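Kirwood Open Day: Walk-Through Safety Checklist
Form 3812
Area: Bindance building, second floor, Unit 308 (bedroom station) and hallway
Host: Dorkuro
Checked: Tuesday, before doors and again during the first demonstration
Marks used: OK, FIX (before next group), NOTE (no action today), N/A

PART A. ARRIVAL AND HALLWAY

A1. Sign-in table staffed and clear of the stair door: OK
Comment: Table was moved toward the elevator after last June's visit and should stay there.

A2. Route signs posted at each turn: FIX
Comment: Sign missing at the corner by the mail room. Two visitors went into the laundry room. Put up a spare before the 11:00 group.

A3. Stair door closes and latches on its own: OK

A4. Hallway lighting: OK
Comment: One tube flickers near 308. Building has been told.

A5. Hallway clear to full width: FIX
Comment: Empty equipment cases stacked against the left wall. Take them to the Vergara store room.

A6. Group size posted at the door: OK
Comment: The limit is 7 visitors in the unit at one time. The door person held the count during the first demonstration. The next group waited in the hallway, which is fine as long as the cases in A5 are gone.

PART B. BRIEFING

B1. Visitors told where to stand: OK
Comment: Foot end of the bed is for operators. Visitors stay by the bedroom door unless called forward to try the tool.

B2. Visitors told to keep fingers away from the jaws: OK
Comment: Said once, clearly. Say it again when the tool is handed over. A person trying it for the first time looks at the fabric and forgets the other hand.

B3. Long hair, scarves, lanyards: NOTE
Comment: The visitor lanyards are long enough to hang into the work. Ask people to tuck them in before they take a tool. Order shorter ones next time.

B4. Children accompanied: N/A
Comment: No children in this group. School group is in the afternoon and needs one extra person in the room.

PART C. BEDROOM STATION (JACKET HANDLING)

C1. Work surface stable: OK
Comment: The bed does not roll. The striped monkey-print layer shifts a little when someone leans on it.

C2. Only the demonstration garment within reach of the jaws: NOTE
Comment: The other clothes are up near the headboard, a heap on the right and a folded cream quilted piece on the left. That leaves enough space at the foot end. Do not let the heap creep down as the day goes on.

C3. Garment checked for pins, loose hardware and sharp zipper ends: OK
Comment: Checked by hand before the first group. Pockets empty. Repeat after lunch.

C4. Bedding edge off the floor where people walk: FIX
Comment: Tuck in the lavender layer at the foot end. An operator stepping back could catch a heel in it.

C5. Operators have space between them: FIX
Comment: Two grippers are over the bed together at times, and the second one comes in close from the side. Agree on who goes first and call out before crossing over. Some tape on the floor would help.
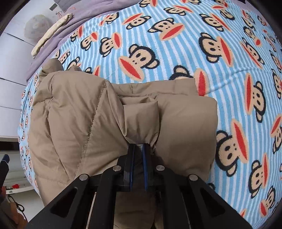
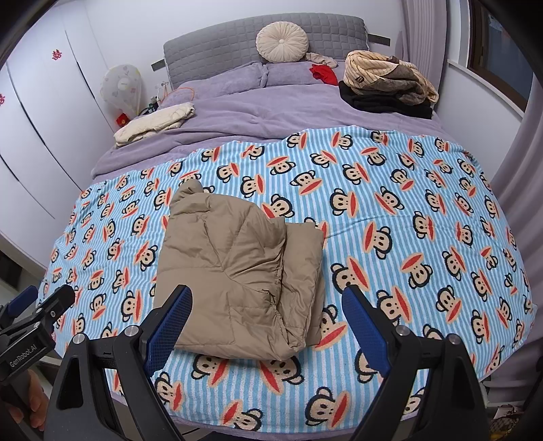
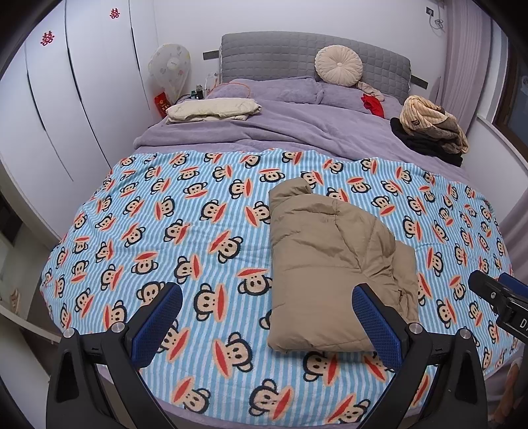
Station C: padded jacket on the bed, hand-held gripper at the foot end.

C6. Grip pads in place on the fingers: OK
Comment: Blue pads looked at on each tool before use. No lifting at the corners. Wipe between groups.

C7. Pivot pins and screws tight: OK
Comment: Checked with the driver from the kit. The tool marked GenRobot.AI was checked the same way as the other one. Write the check on the tool card each time; the card was blank when I picked it up.

C8. Pinch points on the linkages: NOTE
Comment: The side arms have openings big enough to take a fingertip. Show visitors the handle and tell them to hold that and nothing else. Do not pass a tool from hand to hand with the jaws moving.

C9. Floor around the bed clear: FIX
Comment: Things on the floor on the window side of the bed need to go in a box or a closet. The door side is clear.

C10. Furniture doors closed: OK
Comment: Keep the white wardrobe shut while visitors are in. An open door would take up the space the operator uses.

PART D. ELECTRICAL

D1. Cords routed away from where people work: FIX
Comment: A thin orange cable loops over the left pillow. Run it behind the headboard.

D2. Wall outlets not overloaded: OK
Comment: One plug with a coiled white cord to the right of the headboard. Nothing daisy-chained. Leave it as is.

D3. Fan: NOTE
Comment: The fan beside the headboard is under its cover. If the room gets warm and someone wants it on, take the cover off completely first. Opening the window is easier.

D4. Chargers for the tools: OK
Comment: Kept on the kitchen counter on a hard surface. Do not charge on the bed or on any of the blankets.

PART E. EXIT AND EMERGENCY

E1. Exit from 308 free: OK

E2. Extinguisher in date and reachable: OK
Comment: By the unit door. A coat was hanging over it on the first pass. Removed.

E3. First aid kit: FIX
Comment: Kit is complete except for small adhesive bandages. Those are the ones most likely to be wanted.

E4. Assembly point known to all hosts: NOTE
Comment: Two of the hosts gave different answers. It is the parking lot on the north side, not the front steps. Tell everyone at the noon change.

E5. Headcount: OK
Comment: Expected total for the day is 200. Use the clicker at the sign-in table and match it against the sign-in sheets each hour.

PART F. ITEMS TO CLOSE

A2 route sign: door person, before 11:00
A5 cases: host, before next group
C4 bedding edge: operator, done during walk-through
C5 spacing and tape: both operators, before next group
C9 floor items: host, before next group
D1 orange cable: host, at the noon change
E3 bandages: sign-in table, from the pharmacy on the corner

Result: Station may run with groups of up to 7 once A5, C5 and C9 are closed. Second walk-through at 1:30, ahead of the school group. Leave this form on the clipboard at the sign-in table.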